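**Ticket 252 – canister-sort policy ignores the wrist view**
Component: imitation training / two-arm cell
Opened by: Yareli Palacios
Assigned: Luzius Widmer
Status: reopened (again)

**Original report**

The policy trained for the Saarinen ablation places canisters fine in eval as long as the basket sits where it sat during training. Slide the basket one hand width toward the cushion and the arms carry on with great confidence over the place where the basket used to be. The paper draft says, and I quote our own section 4, that the wrist cameras make the method "robust to container displacement." Somebody should tell the policy.

Steps to reproduce:

1. Load the `saarinen-b` checkpoint.
2. Put the basket in the usual spot. Run. Admire.
3. Move the basket toward the back left. Run. Keep a hand on the stop button.

Expected: gripper goes to the basket. Got: gripper goes to the floor.

**Luzius Widmer**

Reproduced. First guess was camera calibration, because it is always camera calibration. Redid the extrinsics on both wrists. No change at all, so that was a morning.

**Luzius Widmer**

Masked the inputs one at a time at eval, 40 rollouts per condition:

| Input masked | Successes |
|---|---|
| none | 29 |
| fixed camera | 0 |
| both wrist cameras | 29 |

Same number with and without the wrist views. I would like this to be a bug in the masking code. I checked the masking code. It masks.

**Aarti Bansal**

Does the training set have any basket movement in it? If the basket never moves, the fixed view tells you everything and the network has no reason to look at anything else. I would do the same in its place.

**Luzius Widmer**

Went through the episode notes. The Gusdale sessions all used tape marks for the basket. The tape was my idea. It's in the protocol doc under "best practices."

**Apolinar Ventura**

Two suggestions, both cheap:

- Drop the fixed view at random during training, whole episode at a time. Per-frame dropout won't do it, the action chunks carry over from the frames before.
- Collect a new batch with no tape. Basket goes wherever the operator feels like putting it.

Please don't do both at once or we'll never know which one helped.

**Luzius Widmer**

Dropout only, old data, 2000 extra steps: the policy now uses the wrist views and is also worse at everything. It hesitates over the canisters for so long that Yareli went to get coffee during a rollout and came back to the same rollout. Will rerun with a longer schedule before blaming the idea.

**Yesenia Ochoa**

Closing as "data collection issue, not a code issue."

**Yareli Palacios**

Reopening. The data collection issue is still an issue – that's why there's a ticket about it.

**Luzius Widmer, Dec 3, 2025**

Fine. Plan is untaped data with the old training recipe first, then dropout on top of it as a separate run. The masked eval gets repeated for each checkpoint and goes into the paper whatever it says. Section 4 loses the word "robust" until then (Aarti has the pen). If the untaped batch gives the same table I'll look at the image encoder, which is frozen and which I have been avoiding since February.

Wrist and fixed views attached.

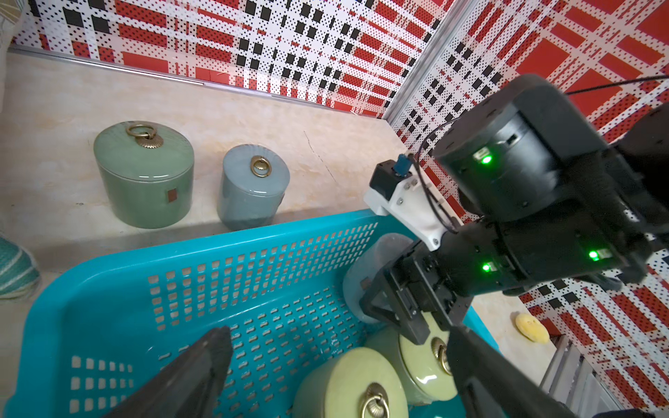
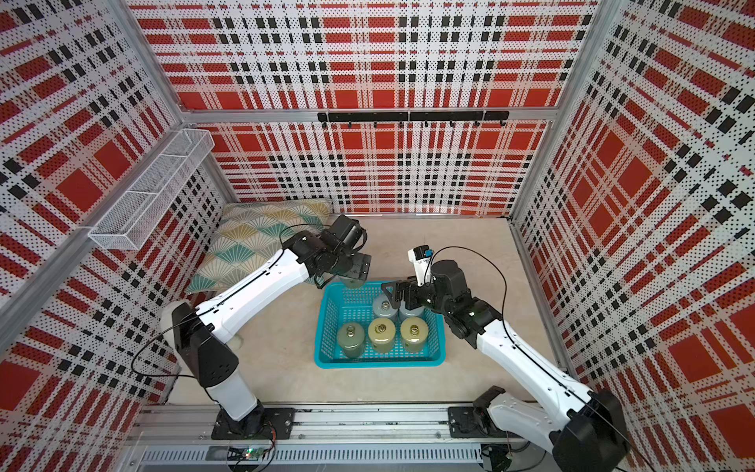

*First: wrist camera, canisters in the basket and two more on the floor behind it. Second: fixed camera, both grippers over the back of the basket.*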